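Home | Posts | Bread | Tools | Archive | Contact

Weighing small doughs

I have been making bread rolls in small batches since January, and most of the faults I put down to flour or yeast were faults in weighing. These are my notes on what I changed.

The kitchen scale I started with reads in steps of one gram. For 300 g of flour that is more than good enough. For 6 g of salt it is poor, as the display can show 6 for anything from five and a half to six and a half, and the salt level in the finished roll then drifts by a margin you can taste. Yeast is worse. I now use two scales: the old one for flour and water, and a pocket scale reading to a hundredth of a gram for salt, yeast and malt.

The second fault was drift. Many cheap scales correct their own zero while a load is on them. If you trickle water in very slowly, the scale takes the slow change for drift and hides part of it. I tested mine by adding water from a dropper into a cup, then lifting the cup off and putting it back. The reading went up when the cup came back. Pouring in one go and correcting with a spoon gets round this. So does weighing the jug before and after and taking the difference.

Temperature matters less than I had read. I left the pocket scale in the cold pantry overnight and checked it with its own calibration weight at once, then again after 30 minutes on the kitchen side. The first reading was slightly low. The second was correct. I keep it indoors now and have stopped thinking about it.

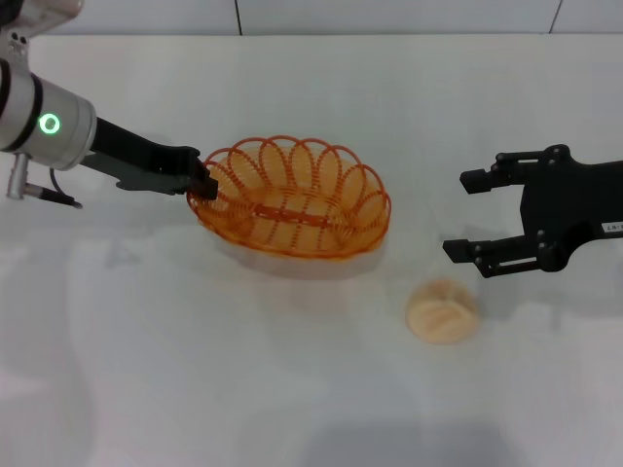

A small bun and the orange wire basket.

Dividing is where the remaining error comes in. I used to cut by eye and then add scraps to the light pieces, but scraps do not join well and they show up later as a seam or a blister. The better way is to weigh the whole dough, divide by the number of pieces, and cut each one slightly heavy. Trimming from a piece does less harm than adding to it. The trimmings go into the last piece, which I bake and eat first.

Adom Quaye wrote to me after the last post to ask whether flour should be corrected for moisture. In principle, yes. A bag left open in a damp kitchen takes up water, and the dough made from it will be wetter than the recipe suggests. In practice I hold back 13 g of the water and add it once the dough has come together, if it needs it. That covers the difference between bags without any drying tests.

Percentages are worked against the flour weight only — some books count the water in the starter and some do not, so check before copying a figure across. I count it.

Next I want to compare oven shelf positions. The top shelf in mine browns unevenly towards the back left, and turning the tray halfway only partly deals with it.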